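Chapter 7
Serial Ports, Drivers and Why the Board Won't Show Up

Before you start: one Kolurau board, one data cable, a computer you have admin rights on. Charge-only cables look the same and will waste your afternoon.

Chapter 6 left the board blinking on its own. Now it has to talk to a computer. Three things in the path — the USB chip, the driver, the port number. Get any one wrong and the terminal stays blank.

7.1 What a driver does
A driver is a translator. The operating system knows how to open a port, the chip knows how to move bytes, and niether knows the other's commands. The Raven driver sits between. Install it first, plug the board in second. Restart if asked.

7.2 Picking the port
Open the Flerine monitor. Look at the port list, plug in, look again. The new entry is yours. Set 8 data bits, no parity, one stop bit. Wrong speed gives you junk characters, wrong port gives you nothing at all.

7.3 Streams and buffers
Bytes arrive one at a time and wait in a buffer until your program reads them. The Kolurau buffer holds up to 36 bytes. Read too slowly and new ones get dropped — no warning, no error mesage.
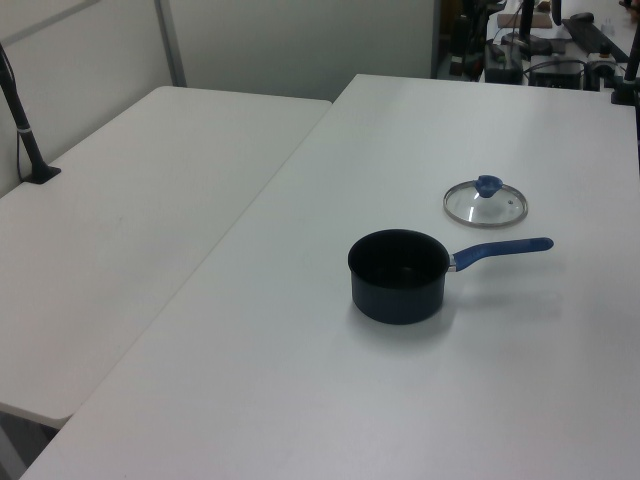
Figure 7.1 Saucepan with blue handle, glass lid set down behind it.

Key terms: driver, port, parity, buffer, overflow. Exercises start on page 22. Do the first two before reading 7.4.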